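Teaching the arm to sort trash, second month

I've been putting off writing this up until we had enough runs to talk about. We have 600 now, so here goes.

For anyone who missed the last post, I work part time for a small outfit in Hornden that wants an arm to pull recyclables out of mixed office trash. My part is the showing. I drive the arm by remote control, pick something up, put it in the right bin, and the computer keeps the recording. Then I do it again. Greer Cruickshank trains the model on what I've done and tells me what she needs more of.

In the first month I drove with a game controller. It worked, but slowly. Every stick movement became one direction of travel, and my recordings were full of little stops where I was thinking about which thumb to use. The model learned the stops. It would get over a bottle and hang there for 2 seconds, the same way I did, and then go down. Greer threw out most of that set and I can't say I blame her.

Now I use a leader arm, a small copy of the real one clamped to my desk. I move it with my hand and the big one follows. The first afternoon felt strange because there is no weight in it, so you can't feel when you've touched the table. You have to watch for that. After a week or so I stopped noticing.

Paper and cardboard are harder than I expected. A torn strip of cardboard lies flat and gives the fingers nothing to get hold of. What works best for me is to come in low, push the strip a little until an edge lifts, and close on the edge. Wrappers are a bit easier since they bunch up when you squeeze them.

Cans I like. A whole can is no trouble at all, and a crushed one is different every time, so I have to look at it before I decide how to turn the wrist. I try to take it across the narrow part, low down, with the fingers wide open until the last moment.
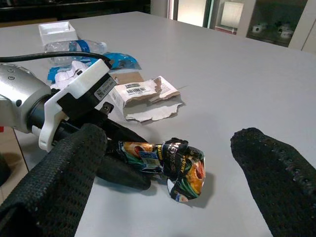

Wrist view with a crushed can between the fingers. Cardboard, a water bottle and a blue wrapper farther back.

The wrist view is what the model gets, along with one from overhead, and Greer asked me to start driving from those same views instead of looking over at the table. I complained about it. From my chair I can see the whole arm, and on the screen I mostly see fingers. But she had a point. When I looked at the table directly I was using things the model would never have, like what was on the other side of a pile. My runs got slower for a few days and then came back to where they had been.

We keep 385 of the 600. The rest went for the usual reasons. I dropped something, or I bumped a bin, or I changed my mind halfway and went for a different piece. Greer does want some mistakes left in, as long as I fix them in the same run. If I miss a grab and try again, that stays. If I miss and sit there annoyed, it goes.

Davina Drummond has been driving in the mornings, which helps. She is left-handed and comes at everything from the other side – I thought this would confuse the training, but Greer says she'd like the variety. Davina is also much better at bottles than I am. She closes on the middle and lifts straight up. I always go for the neck and it swings around on me.

The things I still want to sort out:

The leader arm's grip trigger is too stiff and my hand is sore by lunch. Davina put foam tape on it, which made it fatter but no softer.

I need a better way to mix up the table between runs. I tend to put pieces back in the same places without meaning to. Right now I tip everything out of a bucket and spread it a little.

Crumpled paper on top of a wrapper. I get both about half the time, and they go in different bins.

Greer is starting the next training run tonight and I'll post how it does on cans first. After that I'm back to cardboard strips until December.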